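Drerkov Shelf Stocking - teleoperated demonstrations

README, last revised 8 February 2024

Welcome, and thank you for taking an interest in our recordings. The Drerkov set is a collection of demonstrations in which a person drives two robot arms by remote control to put metal food cans on a small raised shelf. We recorded it because we wanted a plain, repetitive household-sized job to train on, and because stocking a shelf turned out to be a good deal fussier than any of us had guessed.

What you get

There are 2,739 demonstrations, split by operator and then by session. A further 172 were set aside for testing, and we would ask you kindly to leave them out of your training runs. Each demonstration has the camera views, the joint positions of both arms, the gripper openings, and a short written instruction such as "put the last can on the shelf" or "fill the back row first."

Who did the driving

Four people took turns at the controls: Valdis Rozīte, Tõnu Sakalauskas, Kyrylo Holovko and Rosemarie Reinholz. Valdis and Rosemarie had driven arms before, and the other two learned on the job. You will see this in the early sessions, where the approach to the shelf is slow and there is a fair amount of hovering. We talked it over and kept those sessions in. Operator names are replaced by a number in the files, and the same number always means the same person.

How a demonstration runs

The operator starts with both arms clear of the cans, reads the instruction aloud, and begins. Either arm may be used, and passing a can from one to the other is fine - Tõnu does it constantly, Rosemarie almost never. The recording stops when the operator lets go of the controls and presses the pedal. If a can tips over, the operator may stand it back up and carry on, and the file gets the tag "recovered." If a can leaves the table altogether, the attempt is tagged "dropped" and ends there.

We use cans of different heights and lid colors, so please don't assume a fixed grasp height. The shelf supports are thin and dark, and a depth camera can lose them. 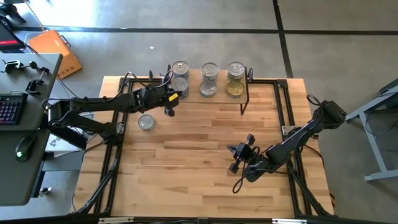

Scoring was done afterward by Urmas Mets, who watched every attempt and gave it a grade from zero to 3. A can that stands upright on the shelf but crooked in its row still earns a 2. Urmas is a patient man and his notes, in the file called remarks, are well worth reading if you have an evening to spare.

Known problems

In the June sessions the left gripper signal lags slightly behind the video. We have supplied a corrected track next to the raw one, and you may use whichever you like. Shiny lids cause glare at some angles, and we did nothing about that. A few instructions contain spelling mistakes, which we left as typed.

Use and contact

You are free to use the set for research and teaching. If you publish something with it, please mention Drerkov and tell us, as we do enjoy seeing where it ends up. Questions about the recordings go to Kyrylo, and questions about the grades go to Urmas.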